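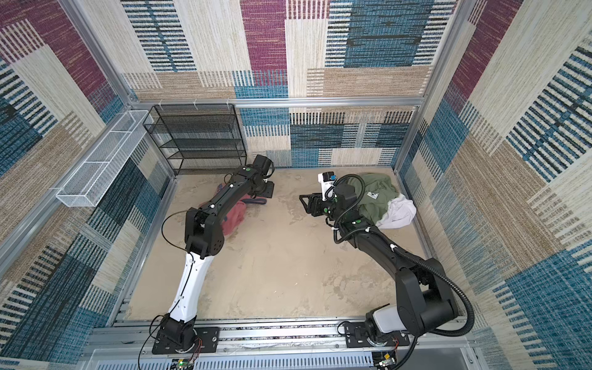
Last updated: November 2023

I started making potato dumplings in August, after Konrad Rainer gave me his mother's recipe at the Whitcombe potluck. It calls for floury potatoes boiled in their skins, 100 grams of flour, 50 grams of semolina and 2 egg yolks.

My first batch fell apart in the pot. I had riced the potatoes while they were still steaming and the dough took on too much flour, then too much water.

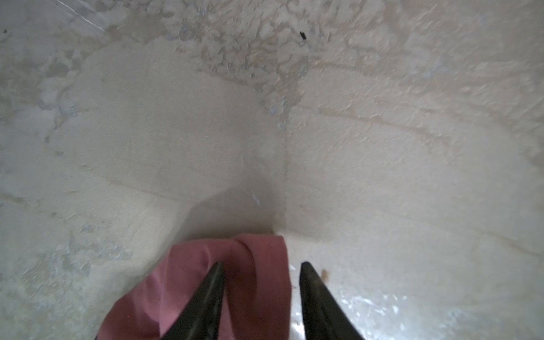 Now I boil them the night before and leave them in the fridge. The dough comes together in around three minutes and holds its shape. I fry the leftovers in butter with onions.
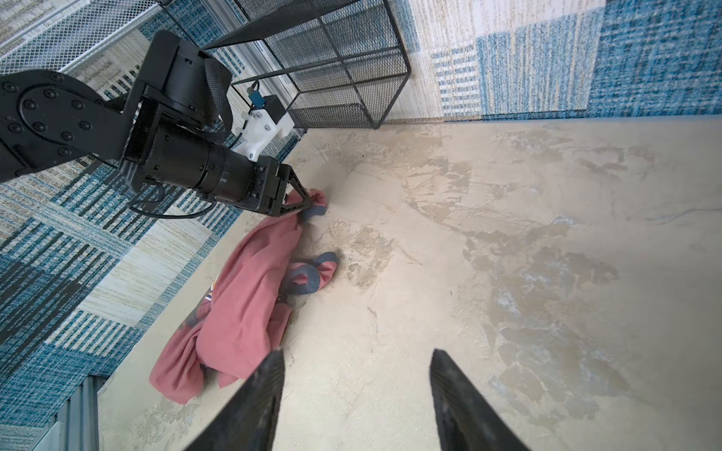
Can you freeze them?
Freeze them raw on a tray, then bag them and cook from frozen.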